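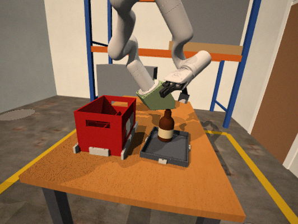
Open Day at Bamstead: Questions and Answers

The automation open day takes place at the Willex building in Bamstead on 2025-11-13. Please read through this page before you write to us, as most of what people ask is covered below.

Do I need to sign up?

Yes. Use the form on the visitor page and pick the morning or the afternoon session. Both sessions have the same program. You will get an email with your slot, and you can show it on your phone at the front desk. If your plans change, reply to that email so we can give the place to someone on the waiting list.

Is there a charge?

No. Coffee and tea are free as well. Lunch is not provided, but the canteen on the ground floor is open to visitors and takes cards only.

What will I see?

Each session has two parts. The first is a short talk by Lech Malinowski on how we plan a handling task before any equipment is bought. The second is the bottle demonstration, shown on a large screen in simulation. The task involves one arm, one crate and one bottle on a tray. After that you can ask questions or try the operator screen yourself.

Why a simulation and not a real arm?

We do most of our early work this way, so it is the most useful thing to show. A layout can be changed in a few minutes, and visitors can suggest changes and see them made. It also means people can sit close and do not need safety glasses or steel-toed shoes.

Does the bottle always start in the same position?

Position matters a great deal in this kind of work, and it is the part of the demonstration that gets the most questions. A bottle that is standing up can be approached by the neck. When it is lying on its side across the tray, with the neck pointing off toward the back, the arm needs a different approach and the fingers have to be turned to match. We will show both cases and talk about how the software tells them apart.

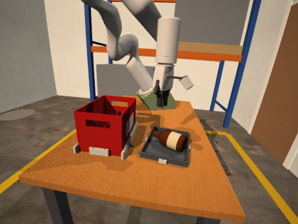 How are the crate and tray kept in place?

Fixtures are a subject we could spend a whole day on, and Lech will go into them after the talk if there is interest. In general, anything the arm relies on should be in a known place, so that only the item being handled is left to find. On the demonstration table the crate sits between off-white brackets, and small clips of a similar color are set around the rim of the tray. The Marov handout, which you can pick up at the door, has a page on choosing fixtures for crates and trays of different sizes.

Will the demonstration ever fail?

It might. We run it live and do not use a recording. If a pick goes wrong, we stop, look at what happened and run it again. Past visitors have told us they found this part helpful.

Can I try it myself?

Yes, in the last part of the session. There are two operator stations, and each turn lasts a few minutes. You do not need to know any programming. Someone from the team sits next to you and shows you where to click.

Is it suitable for children?

Children over ten are welcome with an adult. The talk is fairly dry, but younger visitors usually like the operator stations. Strollers can be left at the front desk.

Can I bring a school or company group?

Groups should write to us first. The demonstration room is small and we may need to split you between the morning and afternoon sessions. If that does not suit you, we are holding a second open day in January that is for groups only.

Can I take photos or video?

In the demonstration room, yes. Please do not take photos in the corridor or in the offices – other customers' projects are on the walls there.

Where do I park?

Use the Szewczyk parking lot across the street and give your license plate number at the front desk. The spaces by our own entrance are kept for deliveries and for visitors with a disabled permit.

Is the building accessible?

There is step-free access from the street, and the talk and the demonstration are both on the ground floor. The large screen can be seen from any seat. Tell us on the form if you need a hearing loop or a seat near the front.

Will the slides be available afterward?

Yes. We send the slides and a copy of the handout by email to everyone who attended, usually within two weeks.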